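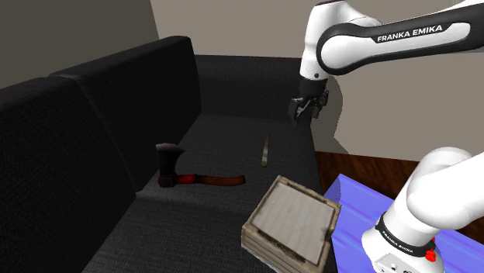
The Favville charger tripped again at 2350 hours. Genalyn Ignacio logged the fault and drove out with a meter.

Bay 7 showed no voltage on the output side. The contactor was open and the earth was sound.

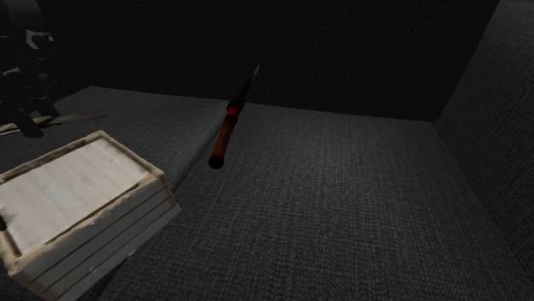 Knife with a red band between blade and handle.

"Reset it from there," said Clyde Dvorak over the phone.

"It's been reset. It waits 2 minutes and opens."

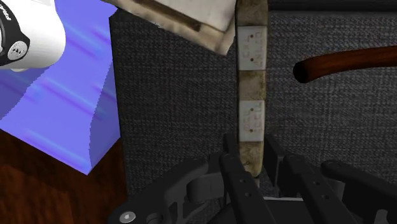

White cylinder above a blue box.

She swapped the control board. A ute rolled in from Zesonitz with its battery nearly flat. She plugged it in, watched the contactor close, and started her timer.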